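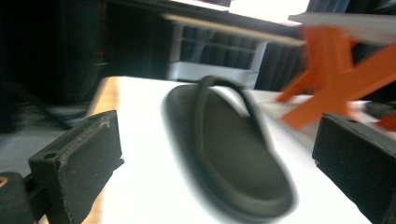
Most written guidance on hand-held gripper recording covers the device and stops there. Calibration gets five pages, the object gets a line. I think the balance is wrong, and footwear shows why.

"Sandal, black" is a common entry in an object list. It is not adequate. A slide has a single broad strap across the foot; a thong has a toe post and a narrow strap. The two offer different places to close the fingers, and a label that merges them hides the difference from whoever trains on the data later. Strap type and the direction of the toe at the start of each take should be required fields.
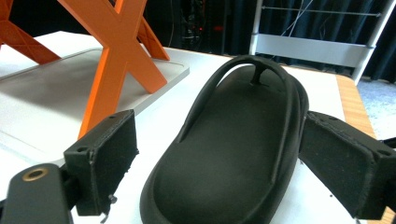
The second rule I would press for concerns speed. Tahmineh Fallahi's draft at Orketti, circulated in March, sets a limit on blurred frames per take but leaves the operator to judge what counts as blurred. Operators differ. A rule that depends on taste will be applied in as many ways as there are people on the rota. Better to fix a measured threshold, check 60 frames from every take against it, and record the result with the take.

Nuwan Akanda objects that strict limits remove the fast approaches a robot will need to learn from. I accept the point in part. Fast takes should be kept, provided they are tagged as fast and stored with the measurement. Deleting them without a record is the worse practice, and the current draft permits it in section 9.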